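## 4. Comparing finger pads on the hand-held gripper
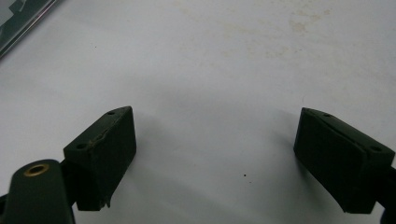
*Fig. 4. Pads open over a white tabletop, nothing gripped.*

Rikeo and Caldeira both publish grip ratings for their pads. We could not reproduce either one, so treat the ratings as sales copy and run the comparison yourself.

1. Open the gripper fully and hold it over a plain, pale surface. Both pads must show in the wrist view with a clear gap between them.
2. Check the screws in each pad. A pad that shifts under your thumb will score badly whatever it is made of.
3. Look at the pad faces. Write down scuffs and chipped edges before the first run. The left pad in Fig. 4 has a pale streak across its front face.
4. Close on the test block and lift. Hold for 5 seconds, then set it down. Do 30 runs with the first set.
5. Swap pads and do 30 runs with the second set. Same block, same operator.
6. Log every slip, including the ones you want to blame on your wrist.

**Note:** Wamico's logging tool has an "auto-detect slip" option. Leave it off – it missed slips we could see from across the bench.

**Caution:** Keep fingers clear of the pivots while closing.

### 4.1 Reading the results

A gap of one or two slips between pad sets means nothing at this sample size. Ileana Lazăr ran the full 405 lifts in February and the ranking changed twice along the way. If your first batch shows a clear winner, repeat it with the pad order reversed before you buy anything.

The Jurkeo adapter changes the pad angle slightly. Do not mix results taken with and without it.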